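首页 | 课程 | 学生作品 | 联系我们

衣物整理与悬挂流程的观察报告
家政与生活设计课程 学期小组报告
组员：Chantal Thibodeau、Kamarul Simanjuntak、Eliseo Huerta
指导：Rosalba Bellini
提交日期：2025年3月2日

打印本页 | 发送邮件

一、选题

我们组研究的是洗净衣物从堆放到上衣架之间的这一段。宿舍楼的公用洗衣间叫Skutunora，住在楼里的学生有619人，衣服烘干后多半直接倒在桌上，再一件一件处理。去年八月我们做过一次问卷，发出700份，收回的答卷里有超过200份提到“衣服取出来后不知道先理哪一件”。这句话成了题目的来源。

报告只谈整理和悬挂，洗涤和熨烫不在范围内。叠放部分由另一组负责，本文只在需要比较的时候提到。

二、场地和物品

整理在一张白色长方形桌上进行。选白色桌面是Rosalba Bellini老师的建议，深色和鲜艳的衣物放上去轮廓清楚，便于找衣角和领口。衣物有牛仔面料的，也有普通布料的，颜色有浅灰、蓝和红。衣架用塑料的，重量轻，肩部的斜度适合一般上衣。

红色的那件布料比较软，放到桌上以后不会自己摊开，褶子一道挨着一道，只有一个尖角伸向桌面右下方。我们在记录里把这种状态叫“团状”，和“半摊开”“摊平”区分。团状衣物的难点是分不清里外和上下，第一步应该找一个明确的角，顺着角往回理。
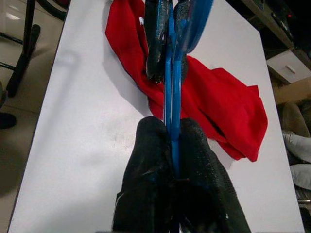
三、整理步骤

记录表由Eliseo Huerta设计，每件衣物分四步填写。

1. 分离。从堆里取出最上面的一件，尽量不带动下面的。牛仔外套比较硬，压在上面时容易把下面的软布料一起拖走。
2. 定向。找到领口。有领子的衣服看领子，没有领子的先找肩缝。
3. 展开。提起两肩，让衣身自然下垂，袖子如果折在前面，先拉到两侧。
4. 上架。衣架从下摆或领口送入，两边肩部对齐后再挂。

第四步的送入方式，组内意见不一致。Chantal Thibodeau认为从下摆送入不会撑大领口，针织衣物都应该这样做。Kamarul Simanjuntak认为开襟外套没有这个问题，先套一侧肩再套另一侧更快。最后我们按衣物种类分开写：套头的从下摆，开襟的从一侧肩部。

白色织物单独处理。白色布料垂下来的时候，边缘容易碰到别的东西，浅色又最容易看出脏，所以我们要求白色的先理、先挂，不和牛仔布堆在一起。

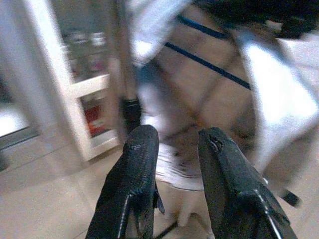
这一条在试行时并没有完全做到。桌面面积有限，几类衣物同时拿出来以后，总有一部分要先搭在旁边等。Tymofii Nazarenko来旁听时提出，可以在桌边加一根横杆，专门搭放等待整理的白色衣物。我们采纳了这个意见，但横杆没有来得及装，留到下一阶段。

四、堆叠顺序的影响

同样几件衣服，堆的顺序不同，整理起来差别比较大。硬挺的外套放在最上面时，领子立着，容易抓住，定向这一步很快。问题出在下面：外套的下摆和袖子盖住了其他衣物，只能看到露出来的一点颜色，判断不了是哪个部位。软的衣物放在上面时情况相反，取下来容易，定向慢。

我们的处理办法是先取外套并立即上架，不放回桌面。衣架应当提前拿好，等衣服提起来再去找衣架，衣服往往又落回去，前面的步骤要重做。
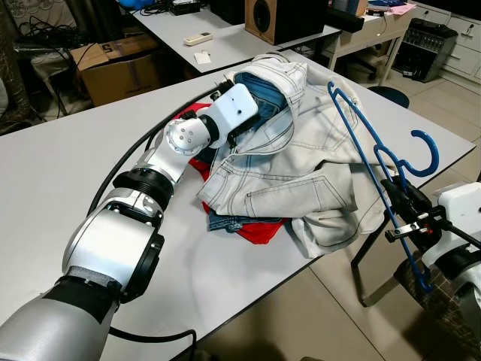 图3 浅灰色牛仔外套压在衣物堆上层，下方露出蓝色牛仔布和红色衣物，右侧为蓝色塑料衣架。

五、存在的问题

记录表的第二步写得太笼统。“找到领口”对牛仔外套够用，对团状的软布料不够，填表的人经常空着。修订版改成两栏，一栏写先找到的部位，一栏写用了什么方法。

衣架只用了一种，宽肩和窄肩的衣服没有分别测试。本组原打算向Clorus宿舍用品店借另一种型号，因时间冲突没有借成。

面料的种类偏少，没有毛呢，也没有很滑的衬里布，结论不能直接用到这些衣物上。

六、小结与分工

洗衣间的张贴版步骤已经排好，内容是第三节的四步，加上白色衣物单独处理一条。文字由Chantal Thibodeau整理，记录表由Eliseo Huerta修订，问卷部分由Kamarul Simanjuntak负责。原始记录存放在课程资料柜，需要查看的同学请与组员联系。

浏览 2,568 | 评论 0 | 分享
打印本页 | 发送邮件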